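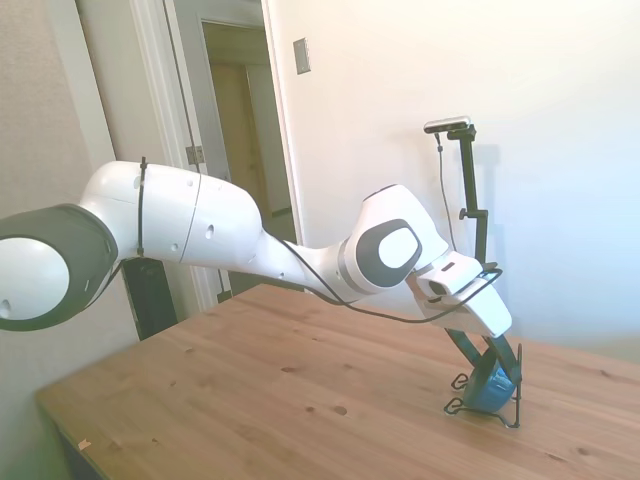
Vevness Stilo

The Stilo is a tabletop robot arm kit sold by Vevness, a small firm that also does lab benches and (for reasons I have never got to the bottom of) microscope lamps. It first went on sale in 2019 and has been through one proper redesign since. I look after this page of the wiki and I've used a Stilo most weeks for a good while, so what follows is part reference and part my own grumbling. Other owners are welcome to edit, and several have.

What you get

The kit is the arm, a two-finger gripper, the control box, a power lead that is a bit too short, and a stop button on its own cable. The table isn't included, and neither is a camera, though the shop will happily sell you both. Most people I've talked to already had a table and bought only the arm. A plain wooden one is fine as long as it doesn't rock. Mine did rock, for the first month, and I blamed the software for all of it!

The fingers come in several colours and you can order spare pairs. The older ones were harder and would let go of anything smooth, so if you are buying second-hand, ask which set is fitted.

Name

Stilo was the working name and it stuck. Early manuals call the same machine the Ostrowski arm, after the workshop that built the first batch for Vevness, and you'll still see "Ostrowski" printed on some of the control boxes. They are the same thing inside. Parts lists changed over in April of the second year, so anything bought after that ought to say Stilo all the way through.

Software

The arm runs on Iker, a control program that opens in your web browser. You can drag the arm about by hand and save positions, or you can build a routine out of blocks on the screen, or you can write your own code if that's your idea of a nice evening. I mostly do the first. Saving positions by hand is lovely and quick, and a simple pick-up-and-put-down takes a few minutes once you know where the buttons are.

Iker keeps up to 300 saved positions per project. That sounds like loads and for most people it is, but I hit the limit on a cup-sorting routine because I never delete anything. There's no warning before you get there either. It just stops saving, quite politely, and carries on as if all were well.

In use

Small household things are what the Stilo does best: cups, little tubs, blocks, bottle tops, pens if they're fat ones. Anything round and lying on its side is harder, so people tend to use a stand or rack to keep the piece from rolling off. Bent wire stands are popular and cheap, but the feet can slide on bare wood, and a couple of dots of sticky putty sort that out. I'd also go slower than the standard speed for the last bit of the approach. The standard setting is far too keen.

The outside cable is the part owners write in about most. It needs enough slack to let the wrist turn, and if you tie it too tightly near the big joint you'll feel the arm drag. Leave a loop. Then run the routine once with the gripper empty and watch the loop, not the fingers, all the way round.

A sensor or camera can go on a separate pole at the back of the table. The Vevness pole has a clamp you can loosen by hand, handy and also risky, because one knock means setting up the view again from scratch. I put a strip of tape on mine to mark the height.

Price and support

The last published price was 300 a month on the rental plan, with delivery included and the first set of fingers thrown in. Buying outright is done by quote. The printed manual runs to 53 pages and is good on setting up, thin on faults, and silent on cleaning (a slightly damp cloth, with the power off, has done mine no harm).

Email support is friendly and tends to answer within roughly a day. Spare fingers arrive quickly. Wrist covers take ages.

Known problems

The stop button cable works loose if the control box is moved about a lot. Iker forgets your speed setting after an update, so check it before the first run. Some owners of Ostrowski-marked boxes report a fan that rattles on start-up and then settles, and mine does it too.

Page last checked October 24, 2026. The section on the newer gripper still needs writing by somebody who has one.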